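Zewditu Alemayehu
September 11, 2022
Filed under: Lab Equipment / Budgets

1/ Equipment plan for the next cycle is due, so I'm posting the reasoning while I still remember it. Scope: hand-held grippers for recording manipulation demos, plus whatever it takes to keep them running.

2/ We asked for two quotes in April. Varnel sells a finished unit at 2,299. Marchuk sells a kit at 412, no camera, no mount, you assemble it. Shipping was extra on both.

18 shares

3/ The kit number is misleading on its own. Add the camera, lens, mount, memory cards and a spare set of finger linkages and it moves a long way up. Still well under the Varnel unit. Put the accessories on the same line as the kit or purchasing will approve one and sit on the other.

4/ Labor. First kit took 14 hours from opening the box to a calibrated recording. I expect the second to go faster, but I budgeted it at the same figure. Assembly time comes out of the same people who collect data, so it goes in the plan as lost collection hours.

5/ Consumables are where last year's sheet was wrong. Grip pads, jaw screws, pivot hardware. We had one lump sum called "misc" and it ran out before summer. Each now has its own line, with a reorder level.

6/ Pads in particular. Smooth rigid plastic is hard on a worn pad: the part rotates in the jaws and you lose the take. We now replace pads on a schedule. The old rule was to replace them when someone complained.

31 shares · 6 comments

7/ Second budget item: task objects. Bins, trays, lids, clear panels, knobs. Cheap individually, but you need variety and you need duplicates. Postomstead will hold a price on mixed lots if you commit to a full case. I put in for 73 pieces.

8/ Buy transparent parts on purpose. They are the ones that expose a weak camera or a bad exposure setting, and it's better to learn that before ordering six cameras. Clear panel in the jaws, compartment tray behind it:
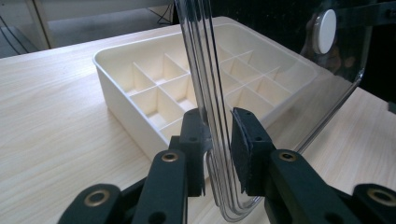
Drahomíra Murín: Does the 412 kit come with pads, or is that a separate order? Our purchasing office won't reopen a line once it closes, so I'd have to get it in the first time.

9/ One set is included. Order two more with the kit — separate SKU, same shipment. If your office is strict, ask Marchuk to quote it as a bundle under one part number. They did that for Stastcombe.

10/ Where I landed: four kits, one Varnel unit as a reference, a full case of task objects, consumables itemized. The Varnel unit is the first thing I'd cut. It's there so we have a known-good device when a kit starts drifting.

11/ Not in the plan: a service contract. The price only made sense with more finished units than we're buying. Will look again next cycle.

44 shares · 9 comments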